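Rizvi Fund, Automation Maintenance Program
Progress report, second period: Tuna two-arm packing cell
Submitted by Clalel

1. Status

The Tuna cell is running on its planned schedule. Work in this period covered the left wrist joint, cable routing on both arms, the re-seating of the mounting rail, and a first full pass of the gripper wear check. Total operating time on the meter at the close of the period was 2793 hours, of which 544 were logged since the last report. Downtime charged to maintenance came to 14 hours. Most of that was the left wrist.

Two items promised for this period are not finished. The spare wrist assembly has been ordered from Clisten but not received, and the written procedure for wrist camera alignment exists only as a draft. Both carry over.

2. Mechanical layout

Both arms are mounted on one black metal rail along the near edge of the table. The rail was lifted in January to correct a twist found during the first period, then re-seated and torqued in sequence from the center outward. After re-seating, each arm was homed and its tip position compared with the stored reference. The left arm came back within tolerance on the first attempt. The right arm needed one correction at the base.

The packing box sits in the middle of the table, within reach of both grippers. Its position is set by hand at the start of each shift against a paper template, which is removed before the arms are enabled. A fixed locator was considered and dropped; it would have to be changed for every box size. 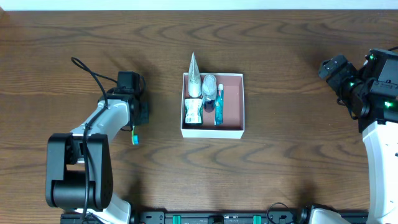
Figure 1. Tuna cell with items in the box. Left gripper beside the box wall, right gripper held back.

The cable that loops above the left upper arm in Figure 1 is the one most exposed to fatigue. Its slack was set with the arm at full reach. Too little slack loads the connector at the gripper; too much lets the loop swing toward the work area on fast returns. The length now in use was reached by trial and is marked on the jacket with tape. A replacement cable should be cut to the same mark and not to the length in the original drawing, which is short.

The green indicators on the motor housings are read at power-up and again after any stop. A housing that stays dark is treated as a communication fault. The operator powers down, reseats the connector at that housing and the one before it in the chain, and restarts. If the fault returns, the arm is locked out and entered in the log. There were two lockouts in the period, both on the left arm, both cleared by work on the wrist described in section 3.

3. Left wrist repair
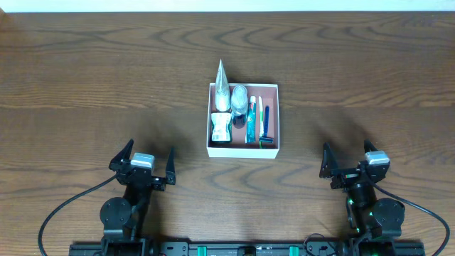 By Iker Villanueva, cell maintenance, Clalel

The left wrist began to show play early in the period. The symptom was a small sideways error at the fingertips that grew through a shift and was gone after a cold start. Re-homing removed it for a short time only. Current draw at the joint was normal.

The wrist was taken down in this order: power off and locked, arm supported, gripper and camera module removed together, wrist linkage released from its mount, servo opened last. The horn screw was found backed out. The spline behind it was worn on one side but usable. The screw was cleaned, threadlocker applied, and the joint reassembled and left overnight before loading. The matching screw on the right arm was checked the same day and was tight.

After reassembly both arms were brought to the open-gripper position used for comparison, one on each side, facing the box. In that position the two wrists can be judged against each other by eye before any measurement is made — a step that was missing from our procedure and has been added. The left arm then ran 300 test cycles with toiletry items. Sideways error stayed inside the limit for the full run. The worn spline is accepted for now, and the joint will be opened again when the Clisten assembly arrives.

One point for the budget holder. The camera module rides on top of the gripper, so every wrist job disturbs camera alignment, and realignment takes longer than the mechanical work. A keyed bracket would remove most of that time. Demetrio Vidal has a drawing for one and has priced it with our usual machine shop. The cost falls inside the existing parts line and no additional money is requested.

4. Grippers and wrist cameras

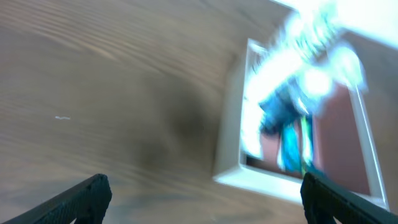
Finger wear is now checked weekly on both arms. The check covers the tips, the outer faces and the finger mounting screws, and the result is entered on a card kept with the cell. The textured surface of the fingers should look even from base to tip; a polished patch means the finger is rubbing and its opening angle must be reset. Part of the check uses the wrist camera itself. With the gripper open, the fingers should enter the view from the two bottom corners and stand well apart, as they do here, with clear wood between them. A finger that sits noticeably further in than its partner points to a loose mount or a shifted camera, and the mount is checked first. The same view is used to look over the tabletop. The small pale mark on the wood well to the left of the box may be debris or a chip in the finish, and has been put on the cleaning list to be settled by hand.

Glare in the upper part of the wrist view remains an open problem. It washes out the far side of the box at some arm angles. Lowering the exposure recovers the bright area but loses detail in the shadow beside the box, so the setting was returned to its earlier value. Vidal will try a diffuser on the overhead light next period.

5. Open items

Spare wrist assembly: on order from Clisten. To be fitted on the left arm on receipt, with the present unit rebuilt as the spare.

Camera alignment procedure: draft with Villanueva. To be tested by an operator who did not write it.

Keyed camera bracket: drawing complete, waiting for approval under the parts line.

Overhead light diffuser: not started.

Rail torque: recheck at the midpoint of the next period, same sequence.

Log sheets, wear cards and the revised power-up sheet are held at Clalel and can be sent to Rizvi on request.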